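## 3. Preparing Your Shop for the First Shipment

This section is for sellers who finished the account set-up in Section 2 and want to send their first order with Sollwood Parcel Desk. Please read it one time to the end before you start, and keep the program open on your computer.

You need:

- your seller number (it is in the welcome letter, top right)
- a label printer or a normal office printer
- a kitchen scale or parcel scale that shows grams
- a tape measure

### 3.1 Enter the sender address

1. Open **Settings** and choose **Sender**.
2. Type the name of the shop exactly as it is written in your contract. If the contract says "Baritz Paper Goods", do not shorten it to "Baritz".
3. Type the street address. A post office box is not accepted in this field.
4. Press **Check**. The field turns green when the address is found.
5. Press **Save**.

**Note:** If the field stays yellow, the address was found but the postal code belongs to a different street. Correct the postal code and press **Check** again. You can save a yellow address, but the pick-up driver will not receive it.

### 3.2 Make your box list

The program calculates the price from the outside size of the box. For this reason you enter each box type only once, and later you choose it from a list.

1. Fold one box of each type into its final shape and close it.
2. Measure length, width and height on the outside. Write the longest side first.
3. Put the closed, empty box on the scale and write down the weight.
4. In the program, open **Settings**, then **Boxes**, and press **New**.
5. Give the box a short name that everybody in the shop understands. "Mug box" is better than "Type B".
6. Enter the three sizes in centimeters and the empty weight in grams.
7. Press **Save** and repeat for the next type.

**Caution:** Do not take the sizes from the supplier's catalog. Catalogs often give the inside size. When the carrier measures a bigger box than you paid for, the difference is charged to your account together with a handling fee of 2 dollars.

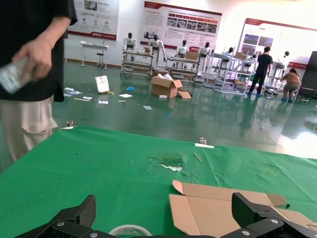 The list can hold 10 box types. When it is full, the **New** button becomes gray, and you must delete one type before you can add another. Orders that were already printed keep the old sizes, so deleting is safe for them. Orders that wait in the **Open** tab are different: they lose the box and show a red mark until you choose a new one.

If you use soft mailers also, enter them with the height they have when they are full. An empty mailer is almost flat and the program will calculate a wrong price.

### 3.3 Connect the printer

1. Turn on the printer and put in the paper or the label roll.
2. Open **Settings**, then **Printing**.
3. Choose your printer from the list. If it is not there, close the program, wait until the computer shows the printer as ready, and open the program again.
4. Choose the paper size. For label rolls, choose **Label**. For an office printer, choose **Full page**.
5. Press **Test label**.
6. Scan the bar code of the test label with the Sollwood app on your phone. The app must show the word TEST.

**Note:** When the app cannot read the bar code, look first at the setting **Fit to page** in the printer window. It must be off. A label that is printed smaller may look good to the eye, but the scanner at the depot cannot read it.

### 3.4 Send a trial order

The trial order is free and no parcel leaves your shop.

1. In the **Orders** tab, press **Trial**.
2. Choose a box from your list.
3. Enter 400 grams as the weight of the goods. The program adds the empty weight of the box by itself.
4. Compare the total weight on the screen with your own calculation. If they are different, go back to 3.2 and check the empty weight.
5. Press **Print**.
6. Press **Cancel trial**. The label is now not valid. Tear it before you throw it away.

**Caution:** Never put a trial label on a real parcel. It will be stopped at the depot and returned to you after 6 working days, and the return is not free.

### 3.5 If something does not work

| What you see | What to do |
|---|---|
| "Seller unknown" | Type the seller number again without spaces. |
| Price is 0.00 | The box has no height. Open it in **Boxes** and add the height. |
| Label prints two times | Turn off **Copy for records** in **Printing**. |

For other problems, write to the help desk and put your seller number in the subject line. Zahira Mandagi answers questions about accounts and invoices, and Aksel Mogensen answers questions about printers and labels.

Continue with Section 4, "Booking a Pick-up".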